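Zimcombe Community Help > Robot learning > Camera setups

Wrist camera only, or wrist plus fixed camera? My numbers don't make sense to me

pushpin_dana
12 Sep 2018

Hi all! I'm new to imitation learning and I'm helping with the Vaher pushing project, where the arm learns to push a block into a hand-drawn outline on a white table. We recorded 200 demonstrations, trained one policy on the wrist view alone and one on the wrist view plus the fixed camera, and ran each of them 100 times. The wrist-only policy got the block inside the line 38 times. I expected it to win, because the wrist camera sits so close to everything and I figured close meant detailed. The two-camera one is way ahead, and I can't explain that to my supervisor without waving my hands. Is the wrist view broken, or am I asking too much of it? I've been scrolling through wrist images all morning and they look reasonable enough to me (lots of white table, a bit of finger in the corner).
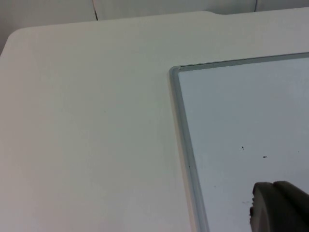 3 replies

Kadri Baranauskienė

I don't think it's broken. I work on the same table as you, so I've stared at a lot of these too. Pull up your failed runs and look at what the wrist camera had when the push went off course. A lot of mine had no outline in view at all. The policy can't steer toward a line it can't see, and if yours has no memory of earlier images (ours doesn't) it's basically guessing from pale gray. 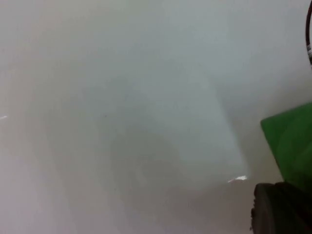 My best guess for your 38 is that the network grabs whatever is sharp, whether or not it has anything to do with the task. I tried covering parts of the input with gray squares and checking how much the predicted motion changed, which is slow but worth an afternoon. Apart from the gripper and its cable on the right, about the only crisp thing in a view like this one is that little white glint near the black finger, and a reflection is a terrible thing to steer by! It can move when the arm moves, so during training it can look like a handy signal, and then the lamp gets shifted and you're sunk. Try the squares on your own failures before you believe me, though. I only did a handful.

The fixed camera has it much easier, since it can hold the block and the target in one view and the policy gets the distance between them more or less for free. 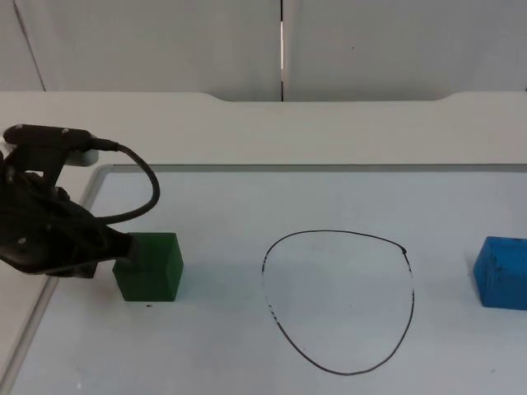

So I'd run a third policy, fixed camera only. You need it to know whether the wrist view adds anything or just tags along. Keep the starting positions the same for all three, and mark them down before you begin. I forgot that in April and had to throw out a whole batch.

costholm_fan

More data. We had 536 demos and it got better.

pushpin_dana

Thank you Kadri!! No memory in ours either, it takes one image pair at a time. I'll set up the fixed-only run and do the gray squares on the misses first. @costholm_fan, better with wrist only, or with both cameras?

costholm_fan

Both. Never tried wrist only, sorry.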